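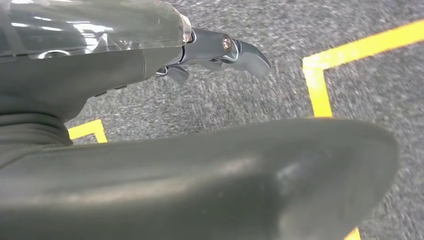 Members' Workshop > Builds in Progress > Arm and gripper: floor marking and finger travel

This site uses cookies to keep you signed in. Accept | Manage settings

m_agudelo wrote:
Members are advised that the arm build in the shared workshop has reached the floor pick-up stage. The pick-up area has been marked on the carpet in yellow tape, and the gripper will work between the corners. The Fisine control board has been set to 175 mm of clearance above the carpet for all sideways moves. Comments on the tape layout and the clearance are invited before the July open evening.

Yhon Henao wrote:
I have no objection to the tape. I do object to the clearance. At 175 mm the arm wastes a good deal of travel on every cycle, and the endurance run is planned at 2,000 cycles. I would propose 90.

b.bustamante wrote:
I cannot support 90. Carpet is not a flat surface, and the lower finger hangs below the housing when the gripper is open. The Boutros bench arm was run low on the same floor and caught a seam. The repair took 2 weekends and a new finger.

Yhon Henao wrote:
The seam in question was at the other end of the room. The record should be fair to the bench arm.

m_agudelo wrote:
The location of the seam is noted. The clearance will remain as posted for the first run. The log from the earlier trial stopped at 1,063 cycles, and I would like to pass that figure before any setting is changed.

Yaneth Villca wrote:
May I ask whether the tape corners are used by the program, or whether they are there for people? If the former, the colour of the tape under our lights should be checked.

m_agudelo wrote:
They are for people. The program works from fixed positions measured from the base. Please do not lift or re-lay the tape without writing it in the build book.

Maribel Mosquera wrote:
In that case I would ask for a second, wider outline showing where members may stand. The present marking shows where the gripper goes down. It says nothing about the elbow, which swings well past it.

b.bustamante wrote:
Seconded. There is a part roll of Viston tape in the grey cabinet.

Yhon Henao wrote:
I agree on the wider outline. I maintain my view on the clearance and will raise it again after the first run.

Tags: robot arm, gripper, floor work, shared workshop
Contact the moderators | © Zandero Community Workshop | Back to top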